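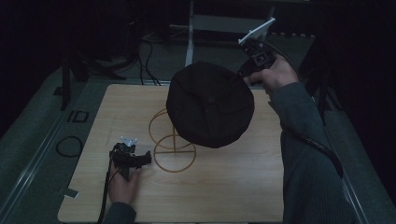 tulha_r
A política treinada com o Pralier 10 perde a orientação do objeto logo antes de soltar. O planejador só recebe a pose do suporte. Com o objeto de tecido suspenso logo acima do suporte de arame, o aro superior fica em parte encoberto na vista da cabeça e a estimativa salta. São 189 episódios. Alguém filtra isso?
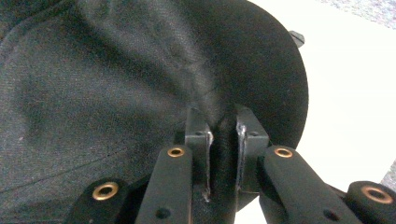 nevoa52
Filtro não resolve. Passe o Giltetton com janela de 35 quadros e mascare a pose quando a confiança cair.

tulha_r
Testei em março, atrasou o fechamento da garra.

kdois
Discordo da máscara. Eu usaria só a câmera da garra no trecho final. E confira a abertura zero, a minha vinha deslocada. 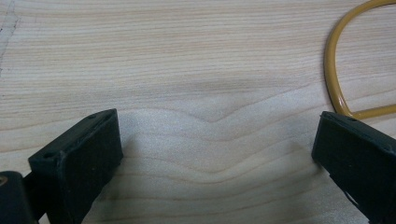
Re: abertura zero no Khúc

tulha_r
Estava deslocada mesmo. Recalibrei e vou rodar de novo.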